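Hands on at Collcombe

An open day at the Brelent workshop puts the tool before the robot

The Brelent workshop in Collcombe opens its doors to outside engineers twice a year, and the May session was given over to a single piece of equipment: the hand-held gripper. Visitors expecting an arm on a pedestal got a morning on how a person's hand movements are recorded so that an arm can repeat them later.

The method is simple to state. An operator holds a gripper fitted with a camera and carries out a task by hand. The camera records the work from the tool's own position. Software then recovers the path of the tool and the opening of the fingers, and both are used to train a control policy. The robot is absent for the whole of the recording stage, and the cost of a recording is mostly the cost of the operator's time.

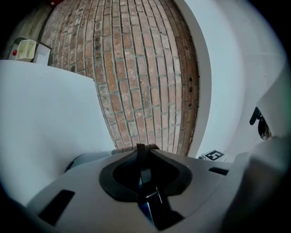
Wide-angle view over the gripper body, with a marker cube at right and the brick wall beyond.

The lens draws most of the questions. A wide-angle view bends every straight line in a room, and the brickwork at Brelent shows it plainly, with level courses coming out like the staves of a barrel. The Brelent engineers accept the bending because a narrow lens loses its landmarks each time the wrist turns. Distortion of a known lens can be modeled and removed in software. A landmark that was never recorded can't be recovered.

Brick is useful in this respect. Its joints and chipped faces give the tracking software a dense set of points to follow. Smooth white surfaces give it very little, and an operator who turns the tool toward a blank panel for too long may lose the track. Printed square markers cover part of that gap – each has a known size and pattern, so one clear sighting is enough to fix distance and angle.
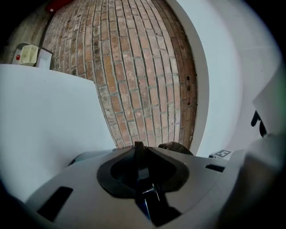 Brick, plain white surfaces and a printed marker, as recorded from the tool.

The afternoon covered Mfaume, the workshop's program for sorting recordings. Its current set holds 1316 takes. Each is checked for tracking loss, blur and finger position before it goes to training, and a take that fails on any of them is set aside for review. Brelent runs 5 checks in all; the other 2 concern timing and file integrity.

Operator habits matter more than visitors tend to expect. Fast wrist turns produce blur. Long pauses teach the policy to pause. The advice given was to work at an even pace and to finish each motion before starting the next.
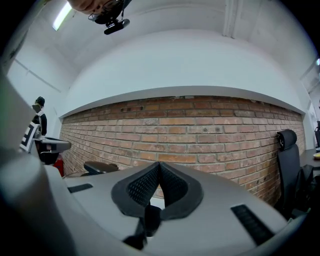 Training new operators takes 2 sessions at Brelent, the first spent entirely on handling the tool. The second adds a task and a review of the operator's own takes, played back at half speed.

The next step is Pultier, a project that will run the trained policies on a fixed arm using the same finger geometry as the hand-held unit. Matching the fingers removes one source of error. Differences in speed and stiffness remain, and the engineers gave no date for closing them. Results from the first Pultier trials are to be presented at the next open day, which will start at 9 a.m. on a Monday.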